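Section 4. Setting Up and Maintaining the Hand-Held Gripper Pair

4.1 Scope

This section covers the preparation, alignment, daily care, and minor repair of the Arnberg hand-held gripper pair used at the Grutton site. It applies to both units of the pair, including the camera mounted on each. It does not cover the Oda docking cabinet, which is described in Section 6, or the transfer of recordings to the Durnden server, which is described in Section 7.

Operators must have completed the site introduction before using this section without supervision. Work marked "Technician only" is reserved for staff named on the maintenance list.

4.2 Before You Begin

Collect the following from the maintenance drawer:

Hex driver, 2 mm
Lint-free cloths
Lens tissue
Soft brush, dry
Alignment card
Replacement jaw pads, one set
Unit log sheet

Clear a flat work surface large enough to lay both units side by side. Do not place the units on their jaws. The pads take a set under load, and a flattened pad will slip on small objects.

CAUTION: Switch off both units before touching the jaw mechanism. The trigger linkage is spring-loaded and can close on a fingertip with the power off as well as on.

4.3 Inspecting the Units

1. Check that the serial number on the handle matches the number on the log sheet. Units are calibrated as a pair and must not be exchanged between pairs.

2. Look over the molded housing for cracks, paying particular attention to the area where the body curves toward the jaws. A hairline crack at this point is cause for withdrawal.

3. Inspect the grille strips. Remove dust with the dry brush. Do not use compressed air, which drives dust into the housing.

4. Open and close the jaws fully several times. The movement should be even from one end of the travel to the other. If it catches, go to 4.7.

5. Inspect the rubber pads. The texture must be visible over the whole inner surface. Replace any pad that is torn, shiny, or lifting at a corner.

6. Wipe the lens with lens tissue, working from the center outward. Do not use the lint-free cloths on the lens.

NOTE: Pads are supplied in sets and should be changed as a set, even when only one is worn. Enter the change on the log sheet.

4.4 Powering Up

1. Insert a charged battery in each handle until the latch clicks.

2. Hold the power button on the left unit for 2 seconds, then repeat for the right unit.

3. Wait until both displays show the ready symbol. Do not move the units while they are starting. The motion sensor takes its zero position during this time.

4. Confirm that the charge reading on each unit is 40 percent or higher. Below this level, change the battery before proceeding.

If only one display comes up, switch both units off and start again from step 1. A unit started alone will record, but its clock will not match that of its partner and the session will be rejected at transfer.

4.5 Aligning the Pair

Alignment is required at the start of each shift, after any pad change, and after a unit has been dropped or knocked.

1. Place the alignment card upright at the back of the work surface.

2. Take one unit in each hand. Hold them at chest height with the jaws open and pointing toward the card.

3. Press both triggers together and hold until the tone sounds. Release.

4. Bring the units toward each other slowly until the jaws of each enter the view of the other camera. Keep them apart — the jaws must not touch.

5. Hold still until the second tone sounds.

6. Return both units to the starting position and read the alignment value on each display. A value of 4 or lower is acceptable. If either value is higher, repeat from step 2. After two failed attempts, report the pair to a technician.

NOTE: Thin work gloves may be worn during alignment and use. Check that the glove does not bunch behind the trigger, where it can prevent full release.

4.6 Checking the Camera View

The view should be checked before the first recording and whenever the pair is taken to another room.

1. Open the live view for each unit in turn.

2. Confirm that the V-shaped pad is near the middle of the view from side to side, with the body of the unit across the lower part. If the pad sits well to one side, the camera bracket has turned and must be reset (Technician only).

3. Raise the unit and point it across the room. Distant objects should be recognizable, and printed signs at moderate distance should be readable.

4. Check for glare. Long ceiling lights will normally appear in the view when the unit is tilted upward and do not need to be switched off.

5. Bring the second unit in from the side. Its jaw should be clearly visible against the background.
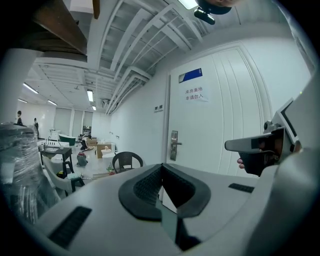 Section prepared by: Cornel Bălan, Equipment Maintenance
Issued: April 29, 2026
Replaces the February issue

The body and pad of one unit should fill the lower part of the view as shown, with the jaw of the other unit entering from the right. Dark, rounded corners are a normal effect of the wide lens and are not a fault. A dark patch anywhere else should be treated as dirt on the lens until cleaning shows otherwise.

4.7 Clearing a Sticking Jaw (Technician only)

1. Switch off the unit and remove the battery.

2. Hold the unit with the jaws facing down and brush out the gap below the pad. Fibers and scraps of tape collect here and are the most common cause of sticking.

3. Work the jaws by hand. If the movement is now even, refit the battery and carry out a full alignment.

4. If the jaws still catch, remove the side screws with the hex driver and lift the cover straight up. Keep the screws in order — the rear pair is longer.

5. Check the guide rail for scoring and the return spring for correct seating. Reseat the spring if necessary. A scored rail cannot be repaired on site.

6. Refit the cover. Tighten the screws by hand until snug.

CAUTION: Do not oil the rail. Oil will reach the pads and cannot be fully removed from the rubber.

4.8 End of Shift

1. Close any open recording and switch off both units.

2. Remove the batteries and place them on charge.

3. Wipe the housings and handles with a cloth lightly dampened with water. Keep moisture away from the grille strips and the display.

4. Return the units to the Oda cabinet with the jaws open.

5. Complete the log sheet, including the alignment values, any parts fitted, and any fault not cleared. Faulty units are to be tagged and placed on the lower shelf of the cabinet together with their partner.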